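Visit to the Sæther workshop, Luvville – 29/05/2018

Our group from Irel was received at the side entrance by Kirstin Guthrie, who leads the maintenance team. We were five visitors and the tour took the whole morning. I write mainly about the two-arm cell, which my colleagues at home asked me about.

The cell is called Drarkero, after the first customer who ordered it. It has two arms on a common frame, and they do not carry the same hand. The left one has a gripper, the right one has a hand with fingers. Satish Murthy explained that this makes the spare parts shelf bigger than he would like, but the two hands do different jobs and he has stopped arguing for one type.

Every change to the program is first tried in the simulator, on a plain table with only a few objects. When the motion looks good there, it goes to the real cell at reduced speed. I asked how well the two agree. Mr. Murthy said the arms agree well and the fingers less well, so for the fingers they always keep a person at the stop button during the first runs.

The maintenance plan hangs on the door of the control cabinet, printed and in a plastic sleeve. After every 300 hours the wrist screws are checked with a torque wrench and the cables are looked at where they bend. After 700 hours the finger pads are changed, also if they still look fine. The counter showed 272 hours on our visit, so we came a little too early to see the first check. Ms. Guthrie let us hold a used pad. It was shiny on one side and I could feel no grip at all.

The most common repair is the thumb. In April it lost its zero position after a cable was pulled too tight, and it took Sum-yee Cheung two days to find this, as the error message spoke about the motor. Now there is a small paint mark on the cable clamp – if the mark has moved, the cable has moved. I liked this solution and we will copy it in Irel.

Calibration is done by touching a reference point with the finger tip, 12 times from different directions. It is slow work. Jad Qaisi from our side asked if a camera could do it faster. They have tried, but they were not satisfied with the result near the edges of the table.

We had coffee with the team and received a copy of the maintenance sheet, which I can send to anyone who asks me.
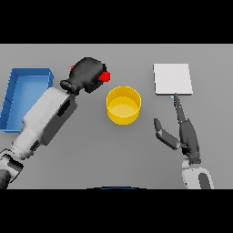
Simulator view of the two arms, with the tray, the yellow cup and the white pad on the table.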